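Still waiting for the robot that does the washing-up

Thursday, March 1, 2018

Agata Melis has a test she puts to anyone who tells her the household robot is nearly ready. "I ask them to come round on a Sunday and clear my table," she says. "With the robot, I mean. They always change the subject."

She ran a hotel kitchen before she moved into buying equipment for a chain of care homes, and in that second job she has been pitched more machines than she cares to remember. One November she sat through a full afternoon at a trade hall where a firm called Nesteo promised a kitchen helper for small institutions. The film was lovely. The machine on the stand never left its charging base.

"I'm not against them," she says, stirring her tea. "I would buy one tomorrow. I have staff with bad backs and bad wrists, and I have vacancies I can't fill. But I need to know what it does at half past seven when breakfast is finished and there are porridge bowls everywhere. I don't need to know that it can wave."

What she has seen up close, on visits to people working on the problem, is closer to a play kitchen. Toy eggs, a toy corn cob, a small plate, a pair of black fingers coming in over the table.
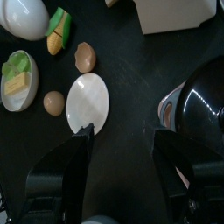
Lungile Sithole thinks that is unfair, and told me so when I read him some of Melis's remarks over the phone. In his view a cook starts with an onion and a blunt knife, and a machine has to start somewhere too. He reckons that picking up things of different shapes is most of what a kitchen job consists of, and that if the hands can be got right the rest will follow sooner than the doubters expect.

Melis has heard this before and isn't moved. "Most of the job? Has he done the job? Picking up is the bit you don't think about. The job is knowing that the pan has a burnt patch and wants soaking, that this lady won't eat if her cup is on the wrong side, that the floor is wet by the sink and you'd better get the mop before somebody goes over."

Her own sums are blunt. Across the homes she buys for there are 380 residents. In the one she knows best, 121 plates go through the wash at a midday meal, and two people clear them while also talking to everyone in the room. She once asked a salesman from Gustudari how many plates his arm could clear in an hour. He came back a week later with the answer: 16, if they were set out in the same place each time.

"Set out by whom?" she says. "That's a person. I've still got to pay that person."

The price has a way of moving as well. She was quoted for a single arm, then for a pair, then for the stand, the guarding and a yearly service visit — and the training of staff was to be discussed separately. She kept the paperwork and says she takes it out whenever she reads a cheerful article about the future.

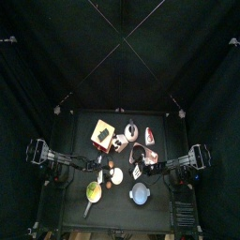 She does allow that some machines have earned their keep. The dishwasher is the best member of staff she has ever had, she says, and the floor scrubber from Eder does the long corridor well enough, provided the chairs are pulled in first. Both do one thing. Both were dull when they arrived and are dull now, and she means that as praise.

So what would change her mind? She thinks for a while. A month in a real kitchen, she says, with real food and the usual staff, and the makers kept out of the building. She wants the breakages written down, and every time a human had to step in. "If they'll show me that sheet, I'll read it with an open mind. Up to now I've been shown films."

She has one visit in the diary, to a small outfit called Sonska, which says its machine can lay a table. She is taking her own cutlery.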